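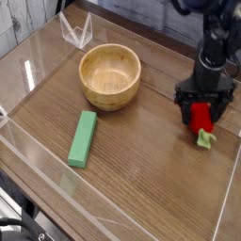

Turning a Bowl for the Small Objects Table
Workshop project report, Dritbridge, 2019-06-08

I picked the bowl project back in September, mostly because I'd never been allowed near a lathe before and I liked the idea of making something I could keep afterwards. My first plan was a fruit bowl (far too big, as I soon found out), so I changed it to a small round one with a thick rim and nearly straight sides.

The wood is pale and came as an offcut from Sowa, the timber yard behind the station. It was 70 mm thick and had a nice even grain, although one side had a split that I had to cut away. That left less to play with than I'd hoped!

Roughing out went quickly. The inside was another matter. I kept catching the gouge near the bottom and had to stop and sharpen it, and I spent 40 minutes just on the last bit of the floor. You can still make out the rings from turning if you look down into it. I was going to sand them off, but by then I'd grown fond of them, so they stayed. The wall flares out very slightly towards the top, a bit less than in my drawing.

For the finish I tried Budent oil on a scrap first and thought it went too yellow, so I used Rarby wax, two thin coats with a rub down in between. It has kept the honey colour and the grain still shows.

If I made another I'd leave the base heavier and draw the inside curve full size before starting, as I did most of that by eye. I'd also like to try a lid, but fitting one to a rim this thick would need some thought, and I'd have to buy a longer piece of wood.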